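Dulinen Television
The second season of Saarinen returns to Dulinen this October. Over the next few posts we will share what viewers can expect from the new episodes. Light spoilers for season one follow.

Dulinen Television
1/ The season opens 21 days after the ferry fire. Inspector Dmytriv, played again by Nazar Hrynyshyn, has been removed from the case and assigned to the harbor records office. His access to the original witness statements is a central question of the first two episodes.

Dulinen Television
2/ Yevdokiia Symonenko joins the regular cast as Judge Plakimano. Viewers met the character briefly in last season's finale. She appears in every episode this year, and her family's history with the shipping company is addressed in full.

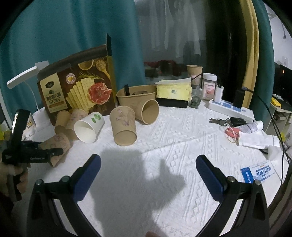
Dulinen Television
3/ Episode schedule
New episodes air every Sunday at 9 p.m. Each runs 50 minutes, with the exception of the finale, which is longer. Episode 4 will air without commercial breaks.

Dulinen Television
4/ Several viewers have asked whether the lighthouse keeper survived. The writers have requested that we not comment. We can confirm that Stepan Hrytsenko's name remains in the opening credits.

Dulinen Television
5/ Head writer Petro Pylypenko has described the new season as slower in its first half. The island setting is used less often, and more of the story takes place in the courthouse and on the night train.

Dulinen Television
6/ The season one recap will be available to all registered viewers from the Friday before the premiere. Subtitles are provided for the full series. Audio description has been added to season one and will be offered for each new episode on the day it airs.

Dulinen Television
7/ A public screening of the first episode will be held in the main hall, which seats 700. Tickets are free but must be reserved. Doors close when the program begins, and late arrivals cannot be admitted.

Dulinen Television
8/ Correction to post 3: the season premiere begins at 8:30 p.m. All later episodes begin at 9 p.m. as stated.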